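Section 4: Choosing and setting up a table chore

This section covers the choice of a chore, the layout of the table and the first trial runs. Complete Section 3 (mounting and homing the arms) before you start.

4.1 What to expect

The Tolmont kit is a two-armed bench system. It can learn to move light, rigid items between known places. It can't yet run a kitchen or a packing bench without a person nearby. Folding, pouring, wiping and anything with a loose lid are outside the scope of this release, and results in those areas vary too much from one trial to the next to be relied on.

Chores that suit the kit at present:
Placing a small carton on a tray
Moving a carton from one side of the table to the other
Lifting a light cup off a peg (experimental, see 4.4)

4.2 Laying out the table

1. Press the stop button and confirm that both arms are at rest.
2. Clear the table of everything that isn't part of the chore.
3. Place the target, such as a tray, where both arms can reach it.
4. Place any stand or rack to one side, clear of the path between the pickup point and the target.
5. Check that no cable lies across the working area. Tie back any slack at the rear of the bases.
6. Release the stop button and wait for the status lights on both bases to turn green.

Note: Colour matters less than shine. Glossy trays can confuse the Fasell vision module under direct overhead light. Move the lamp before you change the settings.

CAUTION: Keep hands, sleeves and hair away from the table whenever the status lights are on.

4.3 Running the trials

1. Open the Jirico console and choose New Chore.
2. Guide the arm through the chore by hand 4 times, varying the starting position of the item slightly each time.
3. Set the speed to 2 and run a single trial.
4. If the item is dropped or set down off the target, stop and repeat step 2.
5. When you have 4 clean trials in a row, set the trial count to 100 and start the batch.
6. Stay in the room until the batch is finished. The log is saved to the Canpolat folder.

Note: A clean batch applies only to that item, that target and that layout. A different tray counts as a new chore. Deming Qian's notes in Appendix B list the grip settings we have tried so far.

4.4 Cups and pegs

Taking a cup off a peg is harder than placing a box, as the handle has to clear the peg before the arm can turn. Leave this chore until the carton chore is dependable — most new users try it too early. The two can share a table if the mug tree stands well to the right of the tray, as it does while the gripper holds the small blue carton over the cream tray.

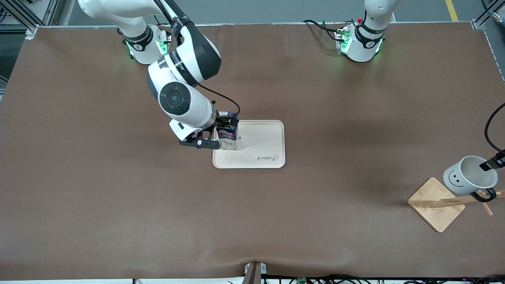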